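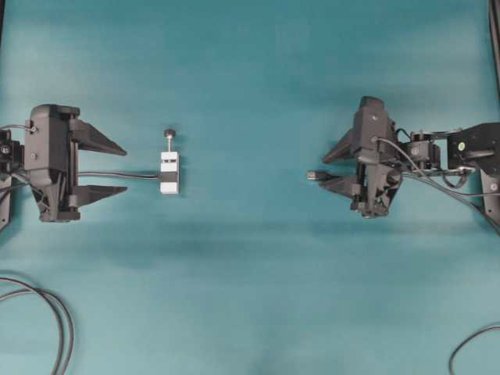 One listener wrote in to say that Sasudance can't be a real genre tag if half the tracks under it have no drums, and I get it, I had the same fight with myself for most of September. I kept the tag anyway. More on that further down!

Gisinik: a listening set of small-label pop and folk records

Version notes, 7 September 2018

Hi! So this is Gisinik, my catalog of 249 albums and EPs, with a short written note for every one of them. I started it as a text file to keep track of what I'd played on my radio hour, and then it grew (and grew) until a few people asked if they could have a copy. You can.

What you get

albums.csv has one line per record: artist, title, label, year, running time, tags, and my score out of 5.
notes.txt has the write-ups. Most are a paragraph. The one for the Skarkasero live tape is 800 words long and I'm not cutting it, I love that tape.
tags.txt explains the tags, or tries to.

About the scores

They're mine, from headphones, usually late at night. I played every record all the way through at least twice before scoring. A 4 means I'd buy it again. A 1 means I finished it and that's all I'll say. Please don't average them and call it a chart — somebody did that with the last version and I got some very grumpy mail from a label.

About the tags

"Sasudance" is what the Gautam label printed on its sleeves, so I use it for everything they put out, drums or no drums. "Hushed" means the vocals sit way down in the mix. "Tape" means it was recorded to tape, as far as the sleeve says, and I haven't checked any further than that.

Known problems

Running times for the cassettes came off my kitchen timer, so be kind. Two EPs share a title and a year, and sorting by title will shuffle them. Accented letters broke in the older rows and I've fixed the ones I spotted.

Using it

Free for anything that isn't for sale. There's no audio in here, only text, so go buy the records — lots of them are still in print. If you find a mistake, send me the row number and the fix, and it'll go in the next version.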